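How to fold T-shirts for a shallow drawer

Lay the shirt face down and fold both sides in to make a long strip.

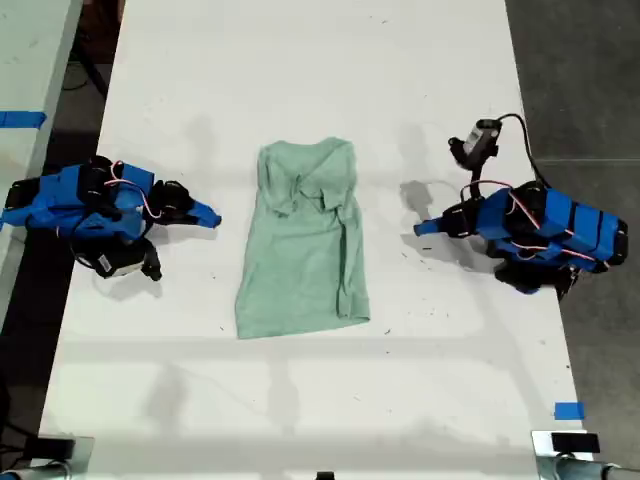 One reader in Berndale replied that her strips always came undone in the drawer, and asked whether the sleeves should go in first. They should. Fold each sleeve back on itself before you bring the next side over.

Smooth the strip from collar to hem, then fold it in half - and in half again for a deep drawer. Leave 2 cm free at the hem. Stand the shirts on edge, fold side up.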